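Keeping the Gloves Honest
A morning spent setting up the tracking desk at Irorano

Jun 27, 2026

I should say up front that I'm the sort of person who likes a machine with an oil smell. Give me a gearbox and a drip tray and I'm happy. So when I was asked to spend a while looking after the hand-tracking cell at Irorano (a desk, a pair of gloves, a couple of printed cubes and a computer), my first thought was that there wouldn't be much to look after. A desk! What goes wrong with a desk?

Plenty, my friends. I've now been at it since March and I have a notebook full of things that go wrong with a desk.

The cell is called Corum, and its job is to record what a person's hands do so that a two-armed robot down the hall can learn to do the same. You put on the gloves, you strap a cube to the back of each wrist, you pick things up and put them down. The gloves report what the fingers are doing. The cubes tell the camera where each wrist is and which way it's turned, which it works out from the black-and-white squares printed on the faces. It's the same idea as the square codes on a shipping label, only here the software cares about the corners and how they're tilted.

Most of my mornings start with the cubes. I wipe every face with a dry cloth and look at it under a lamp, sideways, the way you'd look for a ding in a car door. A fingerprint is fine. A shiny patch is trouble, and so is a lifted corner on a print, even a tiny one. I had a cube in April with one edge peeling by less than the thickness of a playing card, and the left wrist kept hopping sideways in the recordings as if it had hiccups. I spent most of a day blaming the cable. Now any face that's lifting gets peeled, cleaned and replaced, and the whole cube goes back through calibration before anyone wears it.

Calibration is the part I've grown to like. You hold the cube up and turn it slowly in front of the camera so every printed face gets its moment, and the program grabs stills as you go. We use 300 of them per cube. You can get away with fewer on a good day, but I've never regretted the extra minutes. When it's done you get an error number, and if I don't like the number I do it over. The turning has to be slow. I hum to pace myself (don't tell the folks at the next desk).

Then come the straps. I had no idea how much of robotics was straps. If the cube can rock on the wrist, every bit of that rocking gets written down as if the arm had moved, and the robot will very faithfully try to learn it. So they go on snug, over the glove, and I have the wearer make a fist and spread the fingers a few times and then I try to wiggle each cube with my thumb. If it wiggles, it comes off and goes on again. If the wearer's fingers start to tingle, same deal. There's a sweet spot in between and you find it faster once you know a person's wrists.

The gloves themselves get their own little routine. Ours are on their second set, made up for us by a small shop called Caron, and the weak point is where the cable leaves the cuff. Every reach tugs it a bit. The log says the first right-hand glove quit after 2000 grasps, give or take nothing, because the counter stopped dead on the round number and I took a photo of my screen like a tourist. Inside the cuff I found a single broken strand of wire doing its best. I re-soldered it, put a dab of flexible glue over the joint and left a slack loop so the pull goes to the sleeve and not the solder. That repair is still going strong on the spare.

Finger zeroing is last. Hands flat on the desk, hold still, click. Fist, hold still, click. Then a quick trial with something ordinary before the real recording starts, and my favorite thing for that is a pair of scissors. They ask a lot of the thumb, the handles push the glove around, and the wrist has to turn to aim the blades. If scissors record cleanly, the rest of the list usually will too. 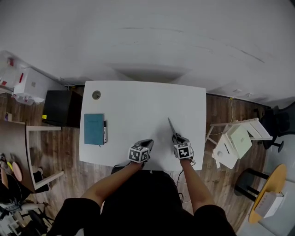 Scissors in the right hand, left hand down on the desk, and a marker cube on the back of each wrist.

What I watch during a trial is a plain little window in our software, Skemis, with a dot for each wrist. Green dot, cube seen. Gray dot, cube lost. People new to the job tend to tuck their elbows and roll their wrists in, and the dots start blinking like a turn signal. I ask them to reach a bit flatter and it mostly sorts itself out. Light matters too. Late in the afternoon the sun gets in low and bleaches one face of a cube, and for that hour I pull the blind and put up with the gloom.

A full session is 80 recordings, with a break halfway so hands can come out and air. I check the straps again after the break, every time, because gloves that have been off never go back on quite the same. I also redo the finger zero. It takes less time than getting a coffee, and I've thrown out enough crooked data to stop arguing with myself about it.

The best score so far is 124 recordings in a row without a lost cube, spread over two sessions. The run ended when a strap buckle cracked partway through a reach. I've ordered a bag of metal ones, and they should be here next week, so I'll be back at the bench with the cubes off and the screwdriver out, which suits me fine. I may even bring a drip tray for old times' sake.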